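Burnby library to renumber local history holdings

Burnby public library will begin renumbering its local history collection in November, replacing a shelf-mark system in use since 1960. The work covers 2877 items, among them parish maps, trade directories and bound council minutes.

Under the old system, each item was numbered in order of receipt. Maps and volumes from the same source were often shelved in separate rooms, and a second card index was needed to link them. The new marks group items by place, then by date of publication.

Lieselotte Strobel, head of collections, said the first 1000 records had been checked against the shelves over the summer. Duplicate numbers were found in 15 cases and have been corrected in the catalog.

Old shelf marks will remain searchable. Readers who have cited them in published work do not need to take any action. Printed labels will carry both marks until the change is complete.

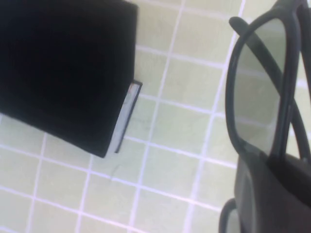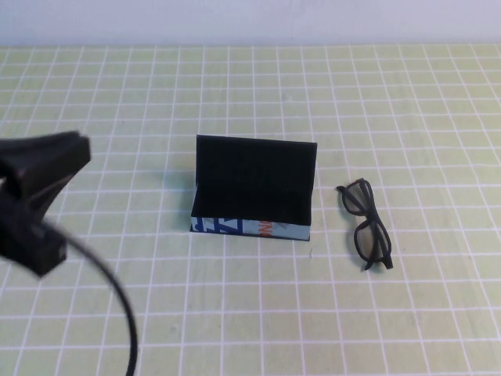 The reading room will stay open during the work. Items being relabeled will be unavailable for up to two working days, and the catalog will show them as "in process." Requests for maps should be sent to Pankaj Pal at the inquiry desk before noon for delivery the next morning.

The Beltrán bequest, which has its own catalog and numbering, is not affected. A decision on the newspaper files will be made after the main collection is finished.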